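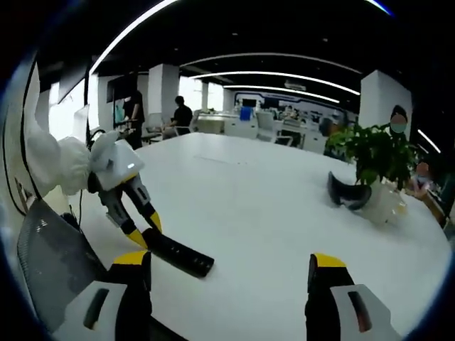
Search the notebook Enter keywords

31st January

Handover task, hand-held gripper to arm, black ribbed tube. Writing this up before I talk myself into liking it.

Jonatan Amundsen wants 300 demonstrations by the end of the block. We have 39 I would keep. He says the rest can be cleaned up afterward. I have heard "cleaned up afterward" on every project since Wimville and I have yet to see the afterward.

Setup as before. Arm holds the tube at a slant with the far end on the table, operator comes in with the hand-held, fingers open, closes on the low end, arm lets go. The operator's wrist does all the clever work. I keep asking what the policy is supposed to learn from that. If I come in a bit crooked I fix it without thinking, and the fix goes into the recording as if it were the plan.

Things that bother me, in no order:

– Release timing. The arm is opened by whoever is on the remote, and they open it when they see me close. So two people are reacting to each other and we log it as one skill. Jonatan thinks the policy will pick up the pause. I think it will pick up Jonatan.

– Wide lens. Straight things near the rim come out bent, and the tabletop is pale and shiny on top of that. Brandarine's calibration sheet says the distortion is handled. Handled where? I ran the correction on 3 clips and the finger tips still didn't line up with the tool model. Could be my mount. Check the screws on the left finger before blaming them.

– Plant. It stays on the table for now, Jonatan calls it "natural clutter." Fine, but then it has to move between takes, or we're teaching the thing that tubes live near plants. Same goes for people in the background.

– The cover on the arm. Bunched up plastic near moving joints, I don't love it. Either tape it down properly or take it off for recording.

Tried teaching the approach by hand-guiding the arm as well, the Wikström way. Smoother path, worse grip. You push the arm where it's easy to push and the gripper arrives at an angle no sane person would choose. Dropped that after a few goes.

Replayed the kept set through the Bretard planner. Success on replay 80 percent with the tube put back by hand in the same spot. That number will end up on a slide, so for the record: same spot, same tube, same slant. I moved the tube a hand's width and stopped enjoying myself. Not enough runs to quote a figure.

To do: redo calibration with the tool in its working pose. Mark discarded takes with a reason instead of just deleting them (me too). Ask Jonatan for a held-out set with a different tube before anyone records another long batch. We did the same dance in August with the pegs and ended up rerecording most of it.

Grip pads on the hand-held need a wipe.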